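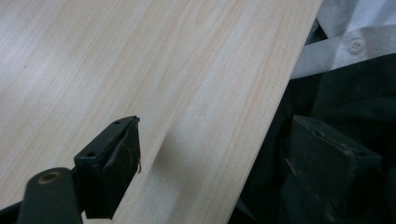

barreto_90
I would not sand it at all before you know how thick the face is. On my shelf I went through the top layer in one corner in four passes with 120 paper, and after that there is no way back. Put the first coat on the bare surface and look at it the next morning.

drenwood_attic
Thank you, barreto_90. For those who come to the thread only now, I repeat my question from the first page. I have one large board, very pale, with a straight and narrow grain, and I want to make from it the top for a desk under the attic window. It was already in the house when we moved in, so I have no label and no bill for it. I do not know the species. My wish is to keep the pale color. All the oil I have tried on small pieces before made the wood yellow, and I don't like it.

Rokeya W.
Oil will always make it darker, also the so-called natural one. If you want pale, take a water-based varnish, matte, three thin coats. I did this with two doors in my apartment in August, and they still have the color of the raw wood, or so near to it that my husband does not see the difference.

nullach
I must disagree a little with Rokeya. Water-based varnish on a desk is fine until the first hot cup. After that you have a white ring and you must take off the whole coat. A hard wax oil with a bit of white pigment stays pale enough, and you can repair one spot alone. I use it on every table in my house.

Rokeya W.
Which varnish did you have? Mine is on a kitchen counter too, next to the kettle, and there is no ring.

nullach
The cheap one, I admit. But also a cousin had the same ring with a better one.

drenwood_attic
There are some faint pinkish streaks in the surface, more like peach. Will they come out stronger under the varnish? With the dry board I like them very much, but I am afraid that with a coat it will look like ham.

barreto_90
Wipe a corner on the back side with a wet cloth. The color you see while it is wet is near to what an oil would give you. Water-based varnish will be a little lighter than this.

Shirley Entwistle
Please don't wet only one side of a thin panel and leave it in the sun, as I did. Mine was bent like a banana by dinner. Also varnish both sides, even if the bottom is never seen. I skipped this for a desk 137 cm long and it pulled up at the two ends. I had to screw a batten under it.

nullach
The batten you need in any case. A thin top without support will hang in the middle after one winter of books.

drenwood_attic
Our house is from 1928 and the attic has no right angle anywhere, so the top must be cut to fit the wall. The long edge is nice and straight and I would like to keep it for the front. Cut with a handsaw or a jigsaw?

barreto_90
Circular saw with a guide, if you can borrow one. Good side down, masking tape over the line. A jigsaw tears the face on the upstroke, so also good side down.

Rokeya W.
With a handsaw it is the opposite, good side up. I write this because I mixed it up once and the whole edge was full of splinters. Score the line first with a knife, two or three times, along a metal ruler.

Shirley Entwistle
And cut across the grain before you cut along it. The small breakouts at the corner then go away with the second cut.

nullach
For the wall side make a paper template. In Boltville I rented a room where the wall was out by 4 cm over the length of the desk, and I would never have guessed it by eye.

drenwood_attic
I did the wet cloth on the back, and both sides got the same. The pink is there but it is weak, and I can live with it. I have decided for the water-based varnish, matte, both sides, and I will put a mat under the cup so that nullach can sleep. The template I will make from wallpaper. One question remains: between the coats, do I use paper or one of these gray pads?

Rokeya W.
Gray pad, very light hand, and wipe off the dust with a damp cloth.

barreto_90
I use 320 paper. Both work, but be careful at the edges with either of them.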